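Zelcombe Homeware Support
Ticket 184: Dish rack, mugs will not sit still
Product: Dakwood wire dish rack, low-sided, with raised handles
Status: Closed (customer says "fine")

Opened by customer, 8.10 am

I bought your Dakwood rack in April and have been in a low-level dispute with it ever since. The plates are no trouble. They stand in the slots like they've been told to. The mugs are the problem. Put one in the right way up and it stays put but collects a puddle. Put one in upside down and it tilts until the rim finds a gap between the wires, then leans on its neighbour, which leans on the next one. Yesterday's chain ended with a saucer on the floor. The leaflet says "holds a family's everyday crockery". Whose family?

Reply from Support, 9.35 am

Thank you for getting in touch, and sorry about the saucer. Could you tell us:

How many mugs you usually have in at once
Whether the rack is on a flat surface or a ridged draining board
Whether all four feet touch down when it's empty

Customer, 9.50 am

Six mugs, more at weekends. Flat worktop. Three feet touch down with conviction and the fourth is thinking about it. I have put a folded bus ticket under it. I would like it noted that the bus ticket has improved matters more than the leaflet did.

Support, 11.20 am

Noted. A rocking foot can be cured by standing the rack on the worktop and pressing down gently on the high corner. The wire has some give. Please don't use pliers, as they mark the coating and we then get a different ticket.

As for the mugs, the slots are spaced for plates and we don't make a mug insert for this model. We'd suggest fewer mugs, with a plate standing up between them as a divider.

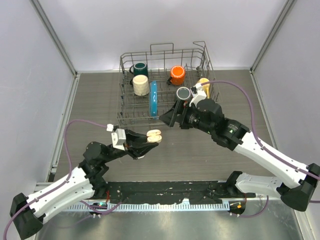 The divider doesn't have to be anything special. A rectangular plate does the job well because it has a long straight edge to rest on the wires, where a round one likes to roll forward when bumped. Load the plate first, then the mugs on either side, handles pointing wherever there's room. Anything light and small can go at the end against the side wire.

Customer, 12.05 pm

So your advice for fitting in more washing up is to put in less washing up.

Support, 12.15 pm

In effect, yes.

Customer, 6.40 pm

Results of this evening's trial, for your records.

Foot pressed down as instructed. It now touches. Bus ticket retired.

Square plate in the middle, two mugs to the left, two to the right. No leaning. I knocked the worktop with my hip on purpose and then once by accident. Everything held.

Fifth mug added. Also held, though it looked put upon.

Sixth mug added. It went over, and took my good Waldale one with it. No breakages, but words were said.

The puddle in the upright ones remains. I have been tipping them out over the sink before putting them away, as my grandmother did without needing a support department.

Support, 8.55 am, next day

That's very thorough. We'd call five the limit, then, with four if you value the Waldale. For the puddles, try turning the mugs over for the first ten minutes on a folded tea towel, then moving them to the rack. If you'd still like to return it, we can refund the price less postage.

Customer, 9.30 am

Keeping it. I dried the sixth mug by hand, which took less time than typing this. Fine. Close it.

Ticket closed by Support, 9.32 am
Resolution: foot adjusted, loading advice given
Follow-up: leaflet wording passed to the product team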